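Library > Toys and Play > Building toys > Wooden cubes

Wooden cubes

Wooden cubes are plain six-sided blocks, usually painted in one solid color each, and they're about the oldest building toy I can think of. I've been collecting them for years (over 440 at last count, most in a drawer), so take this entry as coming from a fan!

The good ones have edges that are eased a little with sandpaper. Sharp corners chip the paint and they hurt like crazy when you step on one. My favorite set came from Collov, a little workshop in Skeltthorpe that Temitope Balogun ran out of her garage – bright red, bright yellow, and a green I never liked much.

Stacking is the first game everybody plays. One cube on another sounds like nothing, but the top one almost never lands square, and you get that small overhang that matters a lot by the fifth or sixth cube.
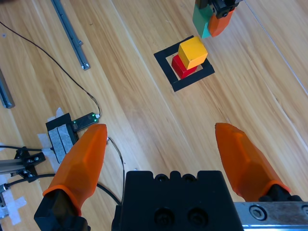 For a home base I like a square of tape on the floor. Players have to start their tower inside it, and a tower that wanders over the line still counts at my house, though Ngozi Shehu plays it much stricter and makes you start over. Dark tape shows up best on pale boards. Peel it up slowly, along the grain, and don't leave it down all summer like I did.

Floor or table? I'm a floor person. Planks can be a bit uneven at the seams, so slide the bottom cube around until it stops rocking.

Last edited 7/17/22

Related entries
Alphabet blocks
Juhász puzzle cubes
Floor games
Masking tape

Previous | Next | Index | Top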